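Home > Reviews > Books and Maps > The Gilent Wall Chart of European Monarchies

Posted 24 June 2021 by Tsegereda Ayele in Books and Maps. 3 Comments

I have wanted a decent wall chart of Europe's royal houses for years, mostly so I can stop mixing up the Georges. The Gilent chart promises 400 years of kings, queens, regents and pretenders on one sheet, with 2,738 names. I believe the number. I can't check it, as the Danish section is printed at a size suited to ants.

The good part first. The color coding works. Each dynasty gets its own ribbon, and when one family marries into another the ribbons cross, so you can follow a Bavarian prince all the way to Athens with one finger. Republics show up as gray gaps, which seems a little rude to the republics.

The booklet is by Stanisława Nowicki and is far better than it needs to be. Her 11 pages on borrowed kings, meaning foreign princes shipped in to run new countries, are clear and quite funny. I would have paid for those alone.

Now the complaints. The sheet arrives folded, and one of the creases runs straight through the Congress of Vienna. The index is sorted by first name, so looking up a Frederick takes an evening. And the hanging strip that comes with it gave up after three days, bringing most of the Habsburgs down behind my radiator. 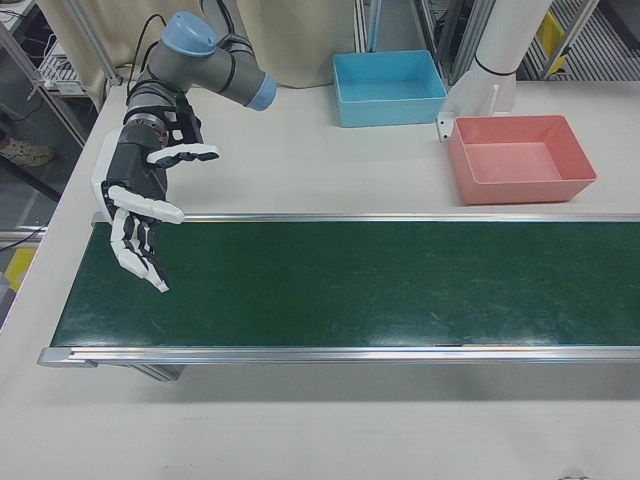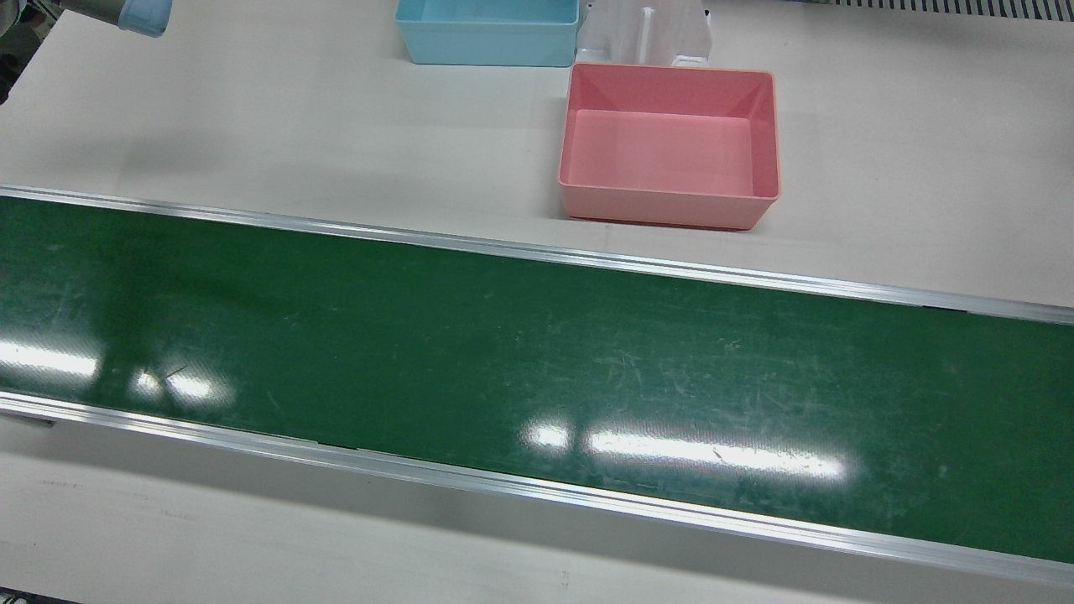
A green conveyor belt, in both pictures.

Gilent also sells a laminated version, which I'd go for if your wall can take the weight. Mine is now held up with tacks, one of them through Portugal. Four stars for the booklet, three for the chart, and none for the strip.

Filed under: monarchy, maps, wall charts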